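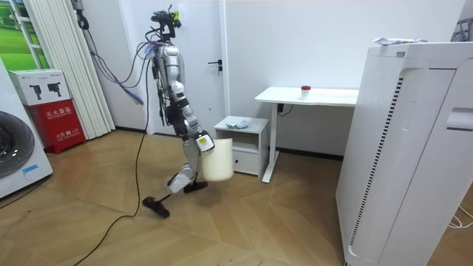
Wanted: a couple of extra pairs of hands for Rela

Hi all! I'm Agnes Sæther, and I've been building a walking robot called Rela with two friends, Ardalan Ghorbani and Melahat Değirmenci. Ardalan does the legs, Melahat writes the walking code, and I do everything that involves a crimping tool. We've reached the point where there is more to do than the three of us can fit in after work, so I'm looking for people to join us through October.

The job we're working on now is household carrying. Rela picks up a bin by the rim, walks it across the room and puts it down again (that's the plan, anyway – the putting down needs a lot of love). She still runs on a power cable, so somebody has to walk along behind and keep it clear of her feet. That somebody is usually me and I would love to share!

What I'd like help with:

Cable routing. There's a bundle looping off the top and a tangle of thin ones down her back, and I want all of it tidied into something we can unplug without swearing. If you've done wiring on bikes, synths or old cars, you'll be fine.

Gripper pads. We've been through 27 versions and I'm still not happy with how they hold a thin edge. A 3D printer at home is a big plus.

Test evenings. You'd set out the bin, hold the stop button, write down what happened and do it all over again. No experience needed, just patience and closed shoes.

I can't pay a wage, sorry. You get dinner, your travel covered, and a key to the tool cupboard at Atinura, the shared workshop where we cut and solder parts. You need to be over 18 and okay with stairs, and please don't wear dangly scarves near the joints.

If that sounds like fun, leave a note in the Rela mailbox by the Atinura front desk before July 12, 2026. Tell me what you've built or fixed lately, even if it went badly, and which evenings you're free. Britt-Marie Myklebust at the desk can answer questions about membership – for anything about the robot, ask for me.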